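Fidis Wrist Camera Kit – Frequently Asked Questions
Last updated Sunday, July 19, 2020 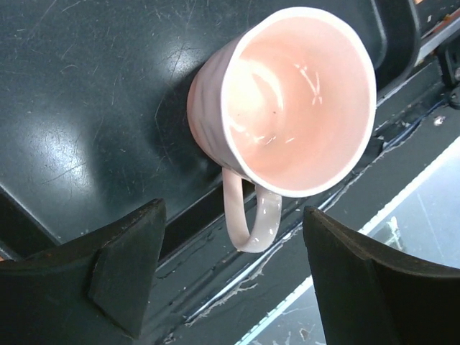 What is in the kit?
One camera module, one bracket, a cable and a calibration card. The gripper is sold separately.

Will it work with glazed or shiny objects?
Usually. Glare on a cup or a tray can hide an edge, so turn on the low-exposure mode before calibrating.

How should a mug be picked up?
By the handle. Line it up with the gap between the fingers, then close at low speed.

How long do the finger pads last?
Our pads are rated for 2,000 grasps. Scuffs do not affect grip – replace a pad when it splits.

Does it fit the Cosley arm?
Yes, with the Montoya adapter plate. Allow 200 grams for the plate and camera together.

How many frames can the module store?
3,191 at full resolution. Older frames are overwritten unless they are locked.

Who handles returns?
Lorena Orellana at the Prutwood office. Unopened kits only, please.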